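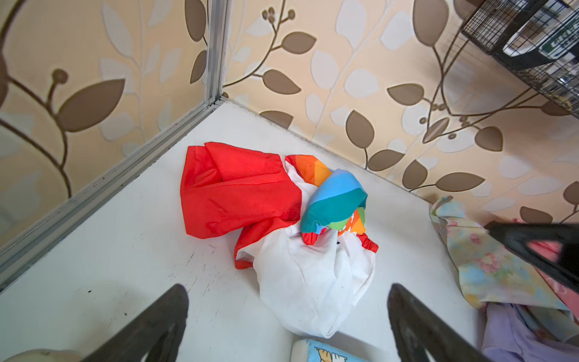 Red, white and rainbow-striped fabric on the white surface, metal rail at left.

Casteck Corner Work Surface: Seven Months of Laundry

Review by Kátia Batista

The Casteck is a flat white work surface with a metal rail, sold for sorting and folding clothes. It is 800 mm deep and goes into a corner against two walls. My test unit went into the corner of a papered utility room and has been used for children's clothing and bedding nearly every day. I paid for it myself.

Assembly took one evening. The rail comes in sections and runs in a groove, and each section has to be pushed fully home before the next one is started. I missed this at the first joint and had to back out four screws. The printed instructions show the joint from the wrong side. The hex key in the box is too short to turn comfortably near a wall, so I used a Famex driver with a long bit and finished in half the time.
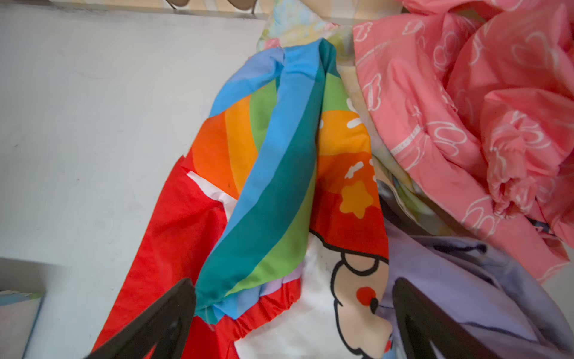

Reading time: 3 min

Surface

The finish is matte and slightly gray in weak light. For sorting, a plain pale top is useful. Small items with busy prints are easy to find against it, and a pillowcase with a rainbow design stands out from the other end of the room. White items are harder. A white sock is easy to miss after dark with only the ceiling light on.

Friction is moderate. Cotton jersey stays where it is put and can be smoothed with one hand. Slick fabrics slide if the pile is tall. I had two swimsuits go over the front in the first week and now sort those first.

The edge profile is square. It gives a good reference for folding: line up the hem with the edge, bring the far side over, press. Sleeves can hang over the front while the body of the garment lies flat. An adult shirt fits without trouble. A double fitted sheet doesn't, and I still fold those on the bed.
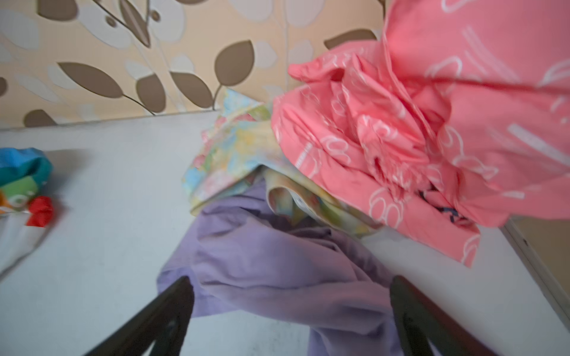
Coral-pink, pastel and lavender cloth. Wallpaper seam visible behind the back edge.

Capacity

I work with 15 items at a time, in three stacks. More than that and the stacks lean into each other. Printed fabrics go to the right, plain ones to the left, anything with a care label I need to read goes in the middle. The depth is enough to keep a finished stack at the back while the front is in use.

There is no lip at the rear. Casteck sells one separately. I haven't bought it.

Wear and cleaning

Marks showed up sooner than I expected. The top picks up short dark scuffs and fine scratches, and most of mine are in the area where parcels and baskets get dragged. A damp cloth removes fingerprints. It does very little for the scuffs. The Akyol cleaning paste lightened some of the gray streaks but left a shinier patch, so I stopped after one test spot. 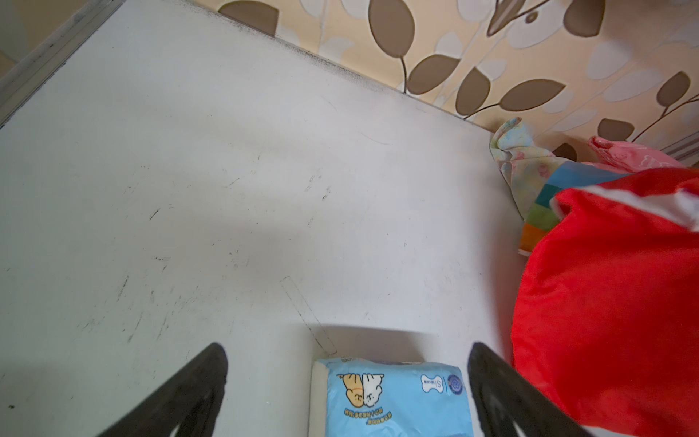 Scuffs across the middle and lower left, with dust along the seam at the wall.

The back seam is the weak point of the design. The gap is too narrow for a cloth and too wide to keep lint out. I clear it with a crevice nozzle, and it fills again. The rail groove also collects dust, but a dry paintbrush gets into it easily.

Alternatives

The Zusorov wall shelf costs less and folds away. It flexed under a full basket when I tried it in the store, and it has no rail. Buyers with a narrow hallway may still prefer it.

Verdict

Pros: good depth, steady, pale top makes sorting fast.
Cons: scuffs easily, dirt trap at the back, poor instructions, short hex key.

Rating: 7 out of 10. I would buy it again at the sale price and run a bead of sealant along the back before first use.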